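Rutstead says its repair vouchers are a hit. The numbers say wait

May 22, 2023

Rutstead's repair voucher program has handed out 1536 vouchers since it opened in February, and the city is already calling it a success. Whether many broken things have been fixed is harder to say.

The vouchers cover up to $300 of work on household goods, from toasters to washing machines, at shops that sign up with the city. Residents apply online and get a code by email. A press release last week described the response as "overwhelming" and said the program was "keeping good products out of the landfill."

The same release puts the number of vouchers cashed in at 149. It's in the second-to-last paragraph, under a quote about community spirit.

Program manager Reet Rimkutė said the gap was normal for a new program and that many residents were still looking for a slot. Slots may be the trouble. Only three shops in the city take the vouchers, and two of them don't touch large appliances. Kobori, the one that does, was booking into late summer when we called on Friday. The vouchers expire after 90 days.
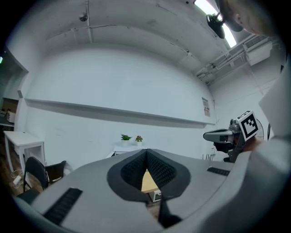
Dinesh Sheikh got his code in the first week and said he gave up after the fourth phone call, then bought a new dryer on sale for less than the repair estimate. He still gets reminder emails telling him to use his voucher.

Rimkutė said the city may extend the deadline but hasn't decided. She could not say how many people had let a code run out, or how many had replaced the item in the meantime. The landfill claim, she said, was based on what would happen if every voucher were used.

Osel, the firm hired to run the website, is paid for each voucher issued, used or not. The city would not release the rate, citing the contract.

Council member Habibur Dissanayake has asked for a full accounting before the program comes up for renewal. A second round of vouchers is set to open next month, with no new shops on the list so far.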